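Does a clear window help? Packing and finding things in a wash bag
Project report, Vikstead design course

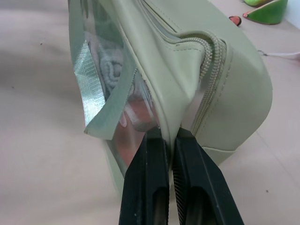
Most shops sell the clear panel as a time saver. Our group doubted it. A window only shows whatever has been pushed up against it, and a rolled towel takes up a lot of window.

We asked 64 students to find 3 small items in a zipped cosmetic bag, first one with a plastic panel and then a plain one from the Sulemana range. They could look for as long as they liked before opening it. The panel helped when the item lay right behind the plastic. With a towel packed on that side it made very little difference, and 2 people said the reflections put them off.

The zip mattered more than we expected. Where the track bends round a soft, padded bag, people slowed down and used both hands – our form had no box for that, so we only have notes.

Everybody did the clear bag first, so practice may explain some of the result. We would swap the order before believing any of it. Repeat planned for July.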